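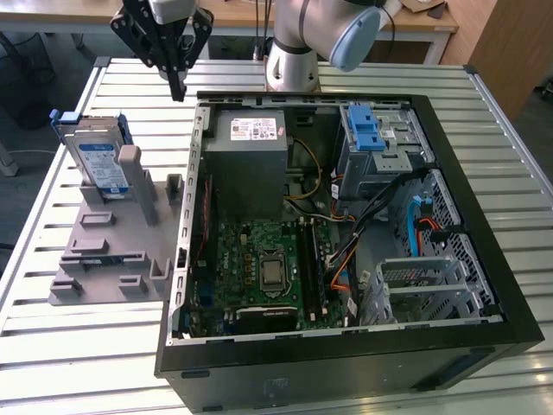
An open desktop tower on the worktable at Hevus, with a drive in a blue-and-silver caddy standing in the gray fixture beside it.

Hevus wants to teach robot arms to take old computers apart, and it is paying for the lessons one hard drive at a time. The repair and recycling firm said on October 24, 2025 that it has recorded 117 examples of drive handling at its Trergate workshop since June, well short of what its own plan called for by now.

The work is slow. A person guides the arm through a single job, the motion is saved, the parts go back where they started and the whole thing is done again. A learning system built by Miltex is then supposed to pick up the pattern and manage without the guide.

Whether it can is another matter. Of the 117 recordings, Miltex threw out 43 as unusable, mostly for fumbled grips and drives set down crooked. The company calls that rate normal for early work - it gave no figures from other projects to back up the claim.
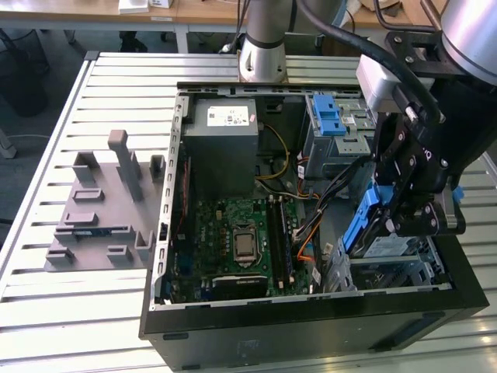

A gripper holds a drive caddy at the right side of the case during work at Trergate.

There is also the question of what the examples teach. Every one so far uses the same model of tower, laid on its side with the panel already off. The machines that reach a recycler's loading dock are rarely so cooperative. They come dented, dusty and screwed shut, in more shapes than any fixture plate can be printed for.

Hagedorn, which sends its retired office computers to Hevus, has agreed to supply 24 more towers of 6 different makes. It has not agreed to pay for any of it, and says it will judge the system on the cost per drive removed. Hevus would not say what that cost is today.

A trial without a human guide is planned, but no date has been set.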